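# Budgeting for a cable-handling cell without scaring yourself

When Shuk-fan Fang and I started planning the second cell at Pukholm, we did what most people do – we priced the arm, felt very grown up, and forgot nearly everything that bolts onto it. I'd love to spare you that September.

**Step 1. Write down the job first.** Ours was "pick up a thin cable and bring it to the right block." One plain sentence like that tells you a lot about fingers, reach and camera, and you can hand it to any supplier.

**Step 2. Price the small parts on their own sheet.** Fingers wear, so put in 4 pairs. Add the wrist camera, its mount, spare screws, and a good supply of the very cable you plan to handle (we bought 30 lengths and were glad of every one!). 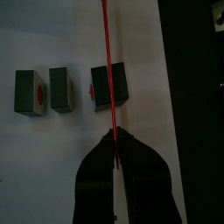
**Step 3. Get two quotes for the fingers.** Loltholm came in at $1,210 for our set, and Kao was cheaper but wanted 19 working days longer. Ask both about shipping, and ask what a single replacement finger costs, because you'll be ordering one sooner than you think.

**Step 4. Budget some hours.** Desmond Ruiz-Ortega keeps a separate line for setup time, and I've copied him ever since. Thin, floppy things take patience – more than boxes do, at any rate.

**Step 5. Leave the extras until last.** We had our eye on the Plokurach tool changer, a lovely thing, and moved it to next year's sheet. Send the rest off for approval with both quotes attached.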